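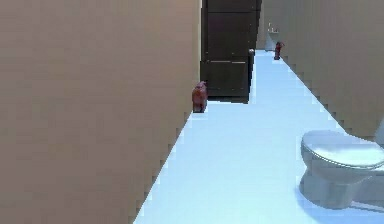
Bathroom passage, simulated house.

Home | Visits | Standards Notes | Contact

Morham opened its simulation lab on Tuesday. Samira Matar presented the in-house rules for household navigation runs. Each of the 438 layouts is locked before testing, and any edit gets a new version number.

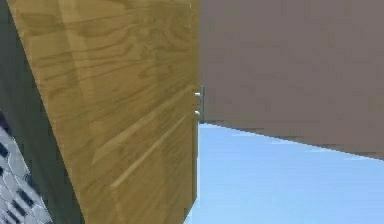

Door rules took up most of the morning. A run fails on any contact with a door outside the handle zone. In the oak-look model the handle is small, a narrow silver plate on the door's edge, so the zone is drawn with a margin of 2 cm.
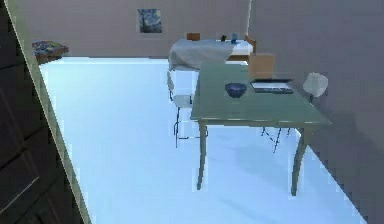
Living area from the doorway, table and bed beyond.

Clearance is checked next. Fouad Saab showed the log format: start pose, stop pose, nearest obstacle. Runs with a missing field are discarded, including
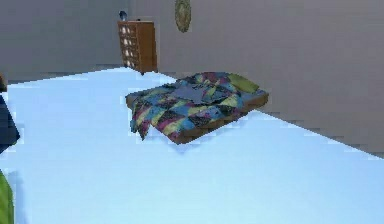
those that reached the goal. Up to four repeats are allowed per start pose. I would like the repeat limit stated in the published report.

Comments

Ziad Sleiman: Is the margin the same for sliding doors?

Khalil Fakhoury: No, they have their own table in the February draft.

Contact: Ghassan Hourani | Back to top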